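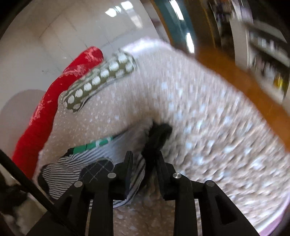
Striped piece and the green polka-dot one, next to the red roll.

Mirnberg housekeeping and laundry log: read me first

Hi! I'm Donnie Cruickshank, and I look after the linen side of a small guesthouse group. Mirnberg is the set of spreadsheets I've been keeping on what goes in the wash, what comes back, and what gets quietly turned into cleaning rags. A few people at other properties asked for a copy, so I finally cleaned it up and wrote down what the columns mean. If you run a big hotel with a real inventory system, you'll probably find this quaint. If you run 8 rooms and a dryer that squeaks, welcome, pull up a chair.

What's in the folder

rooms.csv — one line per room per turnover. Room code, number of nights, who cleaned it (initials only), minutes spent, and a notes field that gets pretty chatty when someone has had a bad morning.

linen.csv — one line per bag sent out or washed in house. Sheets, towels, bath mats and blankets each get their own column. Pillowcases are lumped in with sheets, which I regret, and I'm not going back to fix it.

lost_found.csv — things guests left behind. No guest names, no phone numbers, just the item, the room and what we did with it.

retired.csv — linen we pulled from service and why (stain, tear, thin, "just sad").

The properties

There are two. Odside is the older house, with the narrow stairs and the linen closet on the wrong floor. Gajdoš is the newer one, and it kept better records from the start, mostly thanks to the front desk there, who will not let a bag leave the building without a slip. I'd trust the Gajdoš numbers over the Odside ones any day. Turnover times at Odside also include the walk to that closet, so please don't compare the two houses and decide that one crew is slow!
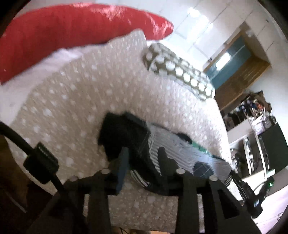

The lost and found file is the one people ask me about most, so a little more on how it works. Each item gets a type, a main color and a pattern, and we keep it for 40 days before it goes to the thrift store. The pattern column exists because clothes get folded up with other clothes, and you can't always tell if you're dealing with one item or two. Take black cloth bunched up with gray and white stripes: I'd log that as "fabric, black / gray-white stripe" and leave the type as unknown until somebody shakes it out. Please keep those unknowns if you're making charts. They tell you more about how rushed we were than the tidy entries do. Chargers, by the way, are all just "charger." I gave up on cable types in the first week.

How to read the minutes

Cleaning minutes are typed in by hand at the end of a shift, so there's a lot of rounding. You'll see big piles at the round numbers and almost nothing in between. A value of 500 means the person forgot to log out of the room, and you should treat it as blank. I left those in on purpose — I wanted the forgetting to show up, and it gets much worse in September, when we're short on people and long on wedding parties.

Anything above 50 that isn't a 500 is probably real. Deep cleans are marked D in the type column, but only from the point where I remembered to add a type column, so the older deep cleans look like somebody had a very slow day.

Known problems

Towels returned sometimes outnumber towels sent. Our laundry service, Dotari, now and then slips us a few of someone else's. We send them back, but the return isn't logged.

Blanket counts at Odside were guessed for a stretch. Those lines have "est" in the notes.

Color names are whatever the person on shift called it. You'll find beige, sand, tan and oatmeal, and I'm fairly sure they're all the same blanket. Merge them or don't, it's up to you.

A couple of notes have been trimmed for language.

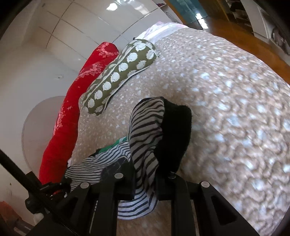 Striped cotton on the beige blanket, still rumpled.

Using it

Use it for whatever you like: training new staff, planning your linen order, or winning an argument with your boss over how long a checkout clean takes. A mention is nice but I won't chase you. Please don't use it to rank individual cleaners. The initials are there so I can ask somebody what "weird smell, handled it" meant, and I'd hate to see them used for anything else.

Changes

28 November 2021: first shared copy. Fixed the room codes at Gajdoš, split bath mats from towels, and took out two duplicate bags.

Next on my list is a column for ironing time, if I can get anyone to write it down.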